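Dye bench notebook, Moncrieff workshop
April, Monday, started 8:40
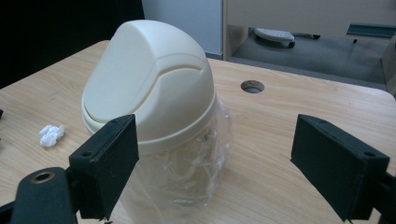

Madder bath from Friday was cooler and duller than I wanted. Poured off a jar of it before doing anything else and labeled it M-old. The rest went back on the burner at low. Target for the day is the brick red that Nuria Cabello asked for, the one on her Eretstead blanket sample, on the two-ply wool. She wants enough for the border only.

Weighed out 800 g of dry wool in skeins. Scoured them in the big pot with a squirt of the neutral soap, held it under a simmer, then let it cool with the lid on. Water came off yellow the first time and nearly clear the second. I did not do a third rinse. If the color comes up patchy, look there first.

Mordant is alum at the usual rate for this wool, with a little cream of tartar. Dissolved the alum in a jug of hot water and stirred it into the pot before the wool went in. Last month Severino added it dry and we got pale rings where the grains had settled on the yarn. His note about that is on the inside of the cupboard door and should probably be copied in here.

10:15. Wool in. Thermometer clipped on the left side. The right side of the burner runs hotter, so I turned the pot halfway through.

Heat is what I want to get straight in this entry. The old madder page says "keep below a simmer," and everybody reads that differently. Sohail goes by steam, I go by small bubbles at the wall, and Soledad Pastor uses the probe. I think a lot of the brown we have been getting comes from that. Today I used the probe and wrote down what it said.

11:30. Mordant done, heat off. Wool left in to cool.

Ground madder had been soaking since early morning in lukewarm water with a pinch of chalk. Our tap water is soft and without chalk the red leans orange. Strained through the muslin, then tied the muslin up and dropped the bag in as well. Bits of root stuck in the yarn are a pain to get out once it dries, and Nuria found some in the last batch.

1:05. Wool into the dye bath at hand-warm. Brought it up slowly. Held at 60 C on the probe for the first hour and it looked good, more coral than red but even. Then I got a phone call from Vallberg about the late fleece order and left it longer than I should have. When I came back the probe said 87. Turned it right down and lifted the skeins for a look. Color had gone deeper with some brown in it, mostly on the outer skein. The inner ones were still close to what I was after.

For the record, the Vallberg fleece is now due at the end of the month. They are sending it in two bales. Belmiro Carrilho took the message down as well, so ask him if I am out.

2:50. Heat off. Took out one short length of yarn, rinsed it and dried it on the radiator so I could see it properly. Wet madder always fools me. Dry, it sits between sample 2 and the old barn red on the card. A bit darker than the Eretstead border, but I would not call it brown.

Sohail thinks we should leave the rest overnight in the cooling bath. I would sooner pull half now and leave half, then compare. Did that. Tied the "now" skeins with white cotton and the "overnight" skeins with blue.

3:30. Rinsed the white-tie skeins. First rinse very red, fourth rinse faint pink. Hung them on the rack by the back window, away from direct sun.

Also ran a quick dip on the leftover Teltetti linen, mordanted last week, using M-old. Gave it 20 minutes, no more. Came out a soft pink that I like more than I expected. It may not hold. Cut a strip for the light test and taped half of it under card in the window. Check it when the next batch goes in.

Things to sort out:

The page on madder should give a temperature and a time. I suggest 60 C and no higher than 70, two hours, and someone stays with the pot. Severino to say if he disagrees, since he wrote the original.

We are low on chalk. The alum is fine.

The muslin has a small tear near the knot. It held today. Replace it before the next bath.

Tomorrow: rinse blue-tie skeins, dry, put both lots next to the Eretstead sample in daylight and let Nuria pick. Exhaust bath is being kept in the lidded bucket under the sink. Please do not tip it out, I want to try it on the gray wool.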